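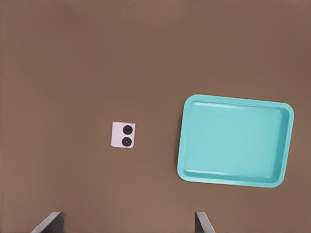 How long should I wait before trailing a deer after a bow shot that I think was too far back? I lost the sound of him in the brush and I don't want to do it wrong.

Give it at least six hours if you believe you hit behind the ribs, and longer if the night will be cold. A deer hit there usually beds down close by, and if you bump him he can run a long way and leave little blood to follow.

Posted 23 December 2021 by Tolera Weldu

Some more background. I was in a ladder stand on the Wako lease, on the ridge side above the creek. He was a decent eight point, quartering away a little more than I realized when I let go. I found the arrow 15 yards past where he stood. It had brown and green matter on it and some dark blood, and it smelled bad. I marked the spot with tape and backed out the way I came in. I have hunted this place since September and have taken two does off it, but both went down in sight of me, so I have never had to do a long track. It is supposed to get down to freezing tonight with no rain. Is morning too late for the meat?

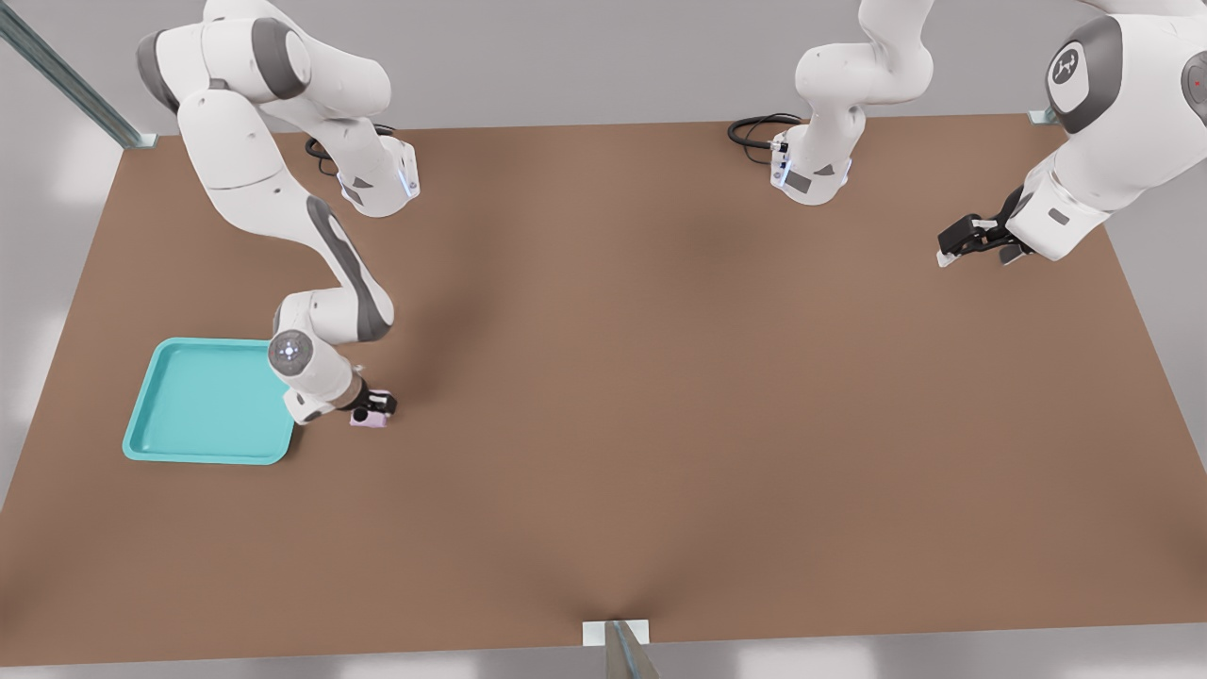 Deer Hunting > Tracking and Recovery

Mebrat Tufa

Backing out was the right move. With green matter and a bad smell I would leave him until first light. At freezing temperatures the meat will most likely be fine, though you may lose the tenderloins if the gut leaked onto them. If it was 55 degrees overnight I would tell you something different.

When you go back, start at your tape and go slow. Hang a piece of tape at every spot of blood so you can turn around and see the line he took. Gut hit deer often head for water or thick cover, so check the creek bottom if the blood quits. Keep an arrow nocked, if your state allows it, in case he is still alive in his bed. If you can get a tracking dog, call the handler tonight before you walk all over the trail. Some states want you to notify the warden first.

I waited overnight on one a few years back and found him 290 yards from the stand, in a cedar thicket. I had walked past him once already.

Rommel Galang

What broadhead were you using? I shoot the fixed ones and never had this problem. Also I would have gone in after an hour, coyotes are bad where I am and they will get to it before you do. I lost half a deer that way. Good luck either way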